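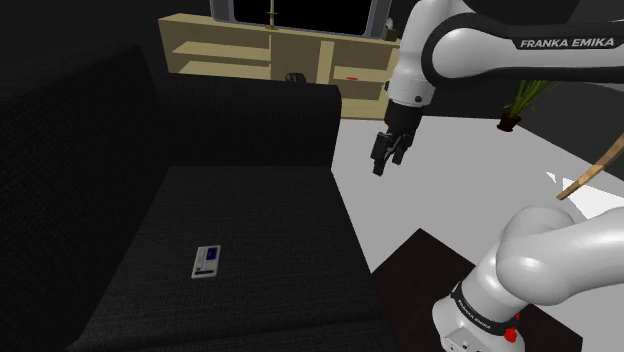 Vasiliki Vasilakis

Accueil | Nouvelles | Feuilletons | Auteurs | Archives | Contact

Ce site utilise des cookies pour mesurer son audience. Accepter | Refuser | Paramétrer

Le niveau de référence

Le repère de Stesevholm est une tige de laiton scellée dans le soubassement de l'église, côté nord. Son altitude, d'après la fiche, est supérieure de 3,446 mètres au zéro du port. La fiche est signée Rangel. La signature est lisible, le prénom ne l'est pas.

J'ai été envoyée sur l'île en juin pour refaire la mesure. La lettre de mission tenait en un paragraphe : vérification du nivellement, contrôle du marégraphe, rapport sous forme libre. On m'attribuait un niveau optique, deux mires, un trépied et une chambre au-dessus de la coopérative. Le bateau passait le mardi et le vendredi.

La première journée a servi au réglage de l'instrument. On place deux mires à distance égale, on lit, on déplace l'appareil près de l'une d'elles, on relit. L'écart donne l'erreur de collimation. Elle était dans la tolérance. J'ai noté la température de l'air, la pression, l'état du ciel, puis j'ai rangé le carnet dans la caisse avec l'appareil, selon l'usage.

Le deuxième jour, j'ai cheminé du port à l'église. Le chemin monte entre deux murs de pierre sèche et compte 12 stations quand on respecte les portées. Au retour, la fermeture était de l'ordre du millimètre. J'ai calculé l'altitude du repère assise sur la marche du porche. Elle différait de celle de la fiche de 48 millimètres, par défaut. La tige était plus basse que Rangel ne l'avait écrit, ou le zéro plus haut.

Une différence de cet ordre a un nombre limité de causes. Le soubassement peut s'être tassé. L'échelle du port peut avoir été démontée et reposée. L'opérateur précédent peut s'être trompé de chiffre en recopiant, ce qui arrive surtout en fin de journée. J'ai examiné les joints du mur nord et n'y ai relevé aucune fissure. J'ai ensuite examiné l'échelle. Ses quatre boulons portaient la même rouille.

Il restait la copie. J'ai demandé à la mairie les carnets d'origine. On m'a remis une boîte en carton, fermée par une sangle, qui contenait les carnets de Rangel pour toute la campagne et une enveloppe adressée au bureau de Trirnine, timbrée, non postée. Je n'ai pas ouvert l'enveloppe ce jour-là.

Les carnets étaient tenus correctement. Lecture arrière, lecture avant, fil supérieur, fil inférieur, moyenne. L'encre changeait à la page du repère de l'église. Les lectures y étaient portées deux fois : une première série, rayée d'un trait à la règle, et une seconde, au-dessous, plus forte de 48 millimètres à la dernière station. La première série concordait avec la mienne. La lecture avant de la dernière station y était de 1,212 mètre. Rangel avait donc mesuré juste, puis corrigé.

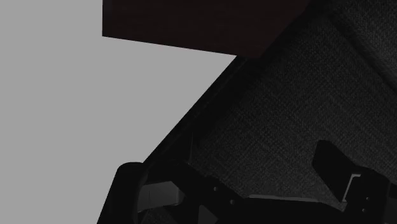
Isteck, à qui j'avais posé la question par téléphone le soir même, répondit que Rangel n'avait jamais rien rayé de sa vie, que la boîte avait passé deux hivers dans la sacristie et que je ferais mieux de regarder la date des ratures que leur contenu. Il ajouta qu'il avait du monde et raccrocha.

La date de la rature n'était pas portée. En revanche, l'appareil était mentionné en tête de chaque page, avec son numéro, et le numéro changeait à la page où l'encre changeait. J'ai vérifié trois fois. Deux appareils, deux encres, une seule écriture, ou deux écritures très voisines. Le sept barré de la première série ne l'était plus dans la seconde.

J'ai repris le cheminement le lendemain, en sens inverse, de l'église vers le port. Un vent d'ouest faisait vibrer le trépied et j'ai raccourci les portées. À la station du lavoir, une femme est sortie d'une maison et m'a demandé si c'était encore pour l'église. J'ai répondu que c'était pour le repère. Elle a dit que l'autre aussi, et qu'il était resté assis devant cette tige tout un après-midi sans rien déballer. Je lui ai demandé à quoi il ressemblait. Elle a réfléchi et m'a décrit son manteau.

Le résultat était le même à un demi-millimètre près.

Le soir, j'ai ouvert l'enveloppe. Elle contenait une seule feuille, un formulaire de déclaration d'écart, rempli jusqu'à la rubrique des causes. Valeur attendue, valeur mesurée, moyens employés. Dans la case des causes, Rangel avait écrit : « Le bureau a déjà publié. » La case des suites à donner était vide. Le formulaire prévoyait deux signatures et n'en portait qu'une.

La procédure, dans ce cas, est connue de tout opérateur.
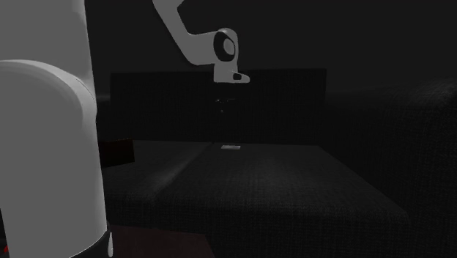 Que fait-on d'une altitude publiée lorsque la mesure la contredit ? On conserve la valeur publiée, on joint la mesure en annexe, et la révision est prononcée par le bureau qui a établi la première.

J'ai donc rempli un second formulaire. Les rubriques n'avaient pas changé, hormis le format du papier. J'ai porté la valeur attendue, la valeur mesurée, les moyens employés. À la rubrique des causes, j'ai écrit : « Voir déclaration Rangel, non transmise. » J'ai agrafé les deux feuilles et je les ai mises sous enveloppe neuve, avec l'adresse de Trirnine recopiée telle quelle.

Le vendredi, le bateau avait du retard. J'ai attendu sur la cale avec les caisses. Le marégraphe indiquait une mer descendante. J'ai relevé la hauteur par habitude, puis l'heure, et je les ai inscrites au dos de ma main, le carnet étant déjà rangé.

Le bureau de Trirnine a accusé réception le 31/07/2019. La lettre précise que la fiche de Stesevholm reste en vigueur et que les pièces ont été versées au dossier de l'opérateur. Elle est adressée à M. Rangel.

À lire aussi
La balise de nuit
Inventaire après fermeture
Trois lettres au service des cartes
Le gardien du canal
Une erreur de portée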